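Search this site
Enter keywords
Go

Room to Rehearse

Small dance and theater companies in Tevby used to rehearse wherever they could get a key. Church basements were common, and so was the back half of a furniture store on the river road, where the floor was concrete and knee injuries were frequent. Last December the Vulley Building opened its upper two floors to them, and the schedule has been close to full most evenings.

The building was a shoe warehouse. The Zanetti Dance Project, which had outgrown a shared studio across town, took the lease and divided the space into 6 rehearsal rooms and a small black box theater. Zanetti uses the rooms until three in the afternoon. After that they go to whoever has booked them, at a rate set by the size of the room and the hour.

The largest room, Studio A, has a sprung floor, mirrors on one long wall and a piano that is tuned twice a year. The smallest fits a reading of a two-hander and not much else. Sound carries between the third-floor rooms, so percussion and tap are booked on the fourth.

The black box seats 95 in most layouts. Jernel, a touring puppet company, used it for a two-week run in the spring and left behind a set of rolling platforms that other groups now borrow.
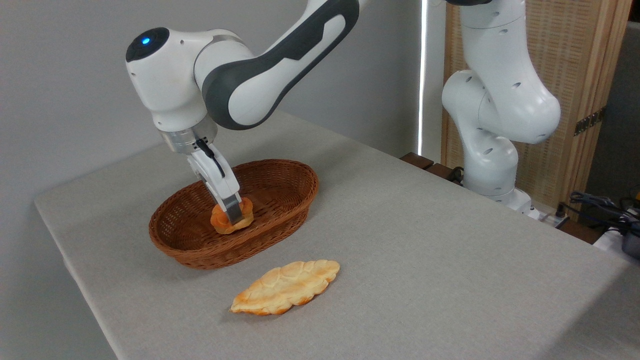
Booking opens on the first of the month for the month after. Companies can hold a room in blocks of 2 hours, and a block that is canceled with less than a day's notice is charged in full. Breaks are left to the companies, and most evening groups take theirs around seven in the fourth-floor hallway. Food stays out of the studios, apart from props. Plenty of groups bring their own supper, and it tends to be plain stuff that can be eaten standing up, like a small bread roll out of a wicker basket, before the second half of the call.

Money is still tight. The rentals brought in enough last season to cover heat and cleaning, and Zanetti pays for the rest out of its class fees. A full week in Studio A costs an outside company $395, up from $350 when the building opened. About 200 artists have used the rooms so far, among them a clown duo, two choirs and a company that performs only in Portuguese.

The elevator is the main complaint. It is a freight model that needs an operator, and the ramp at the side entrance leads only to the ground floor. Zanetti has applied to the city for help with a passenger elevator and expects an answer in the fall. Until then, an operator is on duty from three until closing.

Comments (3)

tapshoes_m
Fourth floor is great but please fix the radiator in the corner room. We rehearsed in coats.

Reader in Tevby
Is the black box available for one-night rentals? The booking page only shows full weeks.

Former tenant
I worked in that building when it was still shoes. The freight elevator was slow then too.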